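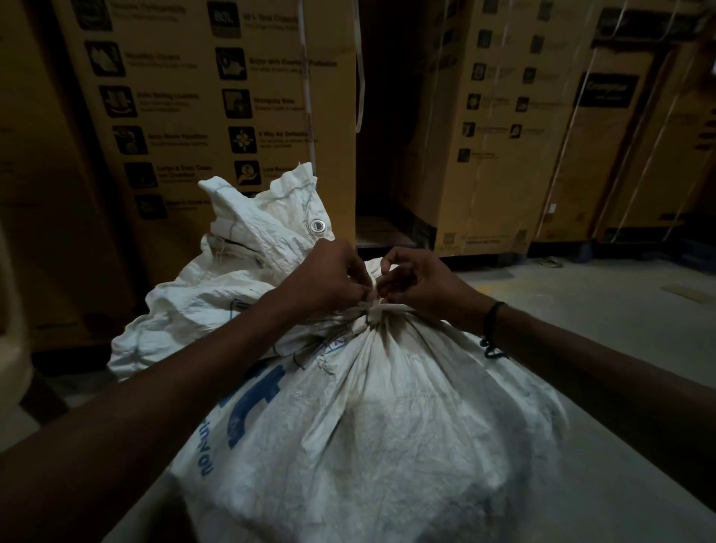
Re: Closing woven poly sacks by hand (neck ties, seams, floor stacking)

4 min read

From: Davina Aitken
To: packing-and-stores list
Date: Tue 2 March

Wenceslao Quezada wrote:

> We are moving the Foletley stock out of cartons and into woven
> polypropylene sacks for anything soft. The first batch was tied by
> three different people and I have three different results. Several
> necks had slipped by the time the sacks reached the upper floor.
>
> Questions for the list:
>
> - How much free material do you leave above the tie?
> - String, tape, or a strip cut from an old sack?
> - Does anyone use the eyelet, on sacks that have one?
> - Can full sacks stand against cartons, or should they be kept
> apart?
>
> Maricruz thinks we are overfilling. I think the knots are bad. We
> would like to settle it before the April move.
>
> Wenceslao

Wenceslao,

Taking these in order, with the overfilling question first, as it affects the rest.

Fill level. Maricruz may well be right, though you can both be right. A woven sack can look correctly filled when it is standing and still have too little neck to tie. Gather the opening before you decide the sack is full. If the material will not come together into a tight bunch without pulling on the contents, take something out. A sack that bulges low down is fine. A sack that bulges directly under the tie will work the tie upward each time it is lifted.

Free material. I leave a hand's width above the tie, more on large sacks. The flap that stands up past the knot is what stops the band from riding off the end. Frayed edges on the flap do not matter much, provided the fraying stops well short of the tie. If threads are pulling out of the weave at the neck itself, fold the edge down once and tie through the double layer.

Tie material. Soft cotton string or a narrow strip of fabric, wrapped tightly several times around the bunch. Smooth plastic twine slides on polypropylene unless it is very tight, and then it is unpleasant to undo. Packing tape holds for a day or so and leaves glue on the weave. We tried strips cut from worn-out sacks at Plinmont and they unravel from the cut edges. Brisa Tovar still uses them and doubles them over, which helps.

Method. Work from the front with the sack on the floor. Gather from both sides toward the middle, pinch the neck with one hand and wrap with the other. Pull each turn tight before starting the next. For the knot itself, use both hands close together at the neck and keep the bunch pinched while you draw it down. Most slipped ties I have been sent came from letting go of the neck between the last wrap and the knot. A constrictor knot is better than a granny knot, and better than a bow in every case. Take long loops of thread off your wrists and sleeves first or they end up in the knot.

Eyelets. If there is a metal grommet in the flap, leave it above the tie where you can reach it. I use it for a tag. I do not lift by it, and I would not hang a full sack from a single one. Hermenegildo Maldonado runs the tail of the string through his and back to the knot. It does no harm, but it carries no load either.

Seams. Check any stitched seam before filling. A few loose strands are normal. If a pull on the strand opens the stitching, the seam was chain stitched and the end was never locked. Knot it or set the sack aside. Our stores sheet 466 covers this on page 2, and I can send a copy.

Standing against cartons. Acceptable on a level floor if the cartons are full and stacked square. A packed sack settles and leans, and an empty carton will give way behind it. Keep the printed side of the cartons facing out so the contents can be read over the sacks, and spread any spare sack fabric away from the walkway. Smudges on the weave wipe off with a damp cloth, but do it before the sack goes against anything clean.

One disagreement with the earlier thread: Tritix recommended laying full sacks on their sides. I would do that only for a single layer. The neck ends up under the next sack and you cannot check the tie without unstacking.

If you still have the slipped sacks, retie two of them without changing the contents and carry them up the same stairs. Then take some of the contents out of two others, use the original knot, and do the same. That should answer Maricruz. Please post the result to the list either way.

Davina

We use cookies to remember your reading preferences on the list archive. Accept | Settings

Contact the list owner | Copyright Baert list archive | Back to top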